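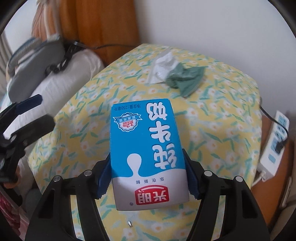 2 min read

About Zitwood

Zitwood is a grocery wholesaler supplying independent corner shops, school canteens and small cafes. We carry long-life dairy, tinned goods, rice, noodles, spices, tea and confectionery, much of it imported and most of it hard to get in small quantities from the large distributors.

The business was started by Siham Haddad and Jad Karam, who had each run a shop and were tired of ordering a full pallet to get one line their customers asked for. They leased half a shed, bought a second-hand forklift and began splitting cartons for other shopkeepers in the neighbourhood. Splitting is still the main thing we do. The minimum order is two cartons, and they don't have to be the same product.

In 2020 we took over the customer list of Semaan, a spice and dried fruit merchant whose owner was retiring. Fouad Nseir came across with it and now does all our spice buying. The Semaan name stays on the bagged nuts and the ground spices, and the blends have not been changed.

What we stock

The catalogue has 1,636 lines. Plain and flavoured milk comes in single-serve and family sizes, and single-serve is what canteens mostly order. Labels on imported goods may be in Chinese, Arabic, Italian or Vietnamese. Where an English label is required we apply it at the warehouse before the carton leaves — ingredients, allergens, country of origin and our address. If you receive something without one, ring us before you put it on the shelf.

Chilled and frozen goods are not part of the range. We tried yoghurt one March and stopped.

Deliveries

Our own trucks cover the metropolitan area. Country orders go by Batport, who collect from our dock each afternoon, and freight is charged at cost. Orders over 100 kilograms need someone at your end to help unload, as the drivers work alone. Cheques are no longer accepted.

Who to talk to

Afaf Zoubi looks after accounts and new customer applications. You will need an ABN and one trade reference.
Ettore Valentini runs the warehouse and handles short deliveries, damaged cartons and returns. Please keep the outer carton, as the batch number is printed on it.
Fouad Nseir buys spices, nuts and dried fruit and will send samples.
Jad Karam deals with suppliers. Siham Haddad handles everything else, including school tenders.

The trade counter is open to account holders only. Parking is off the rear lane — the front bays belong to the tile shop next door.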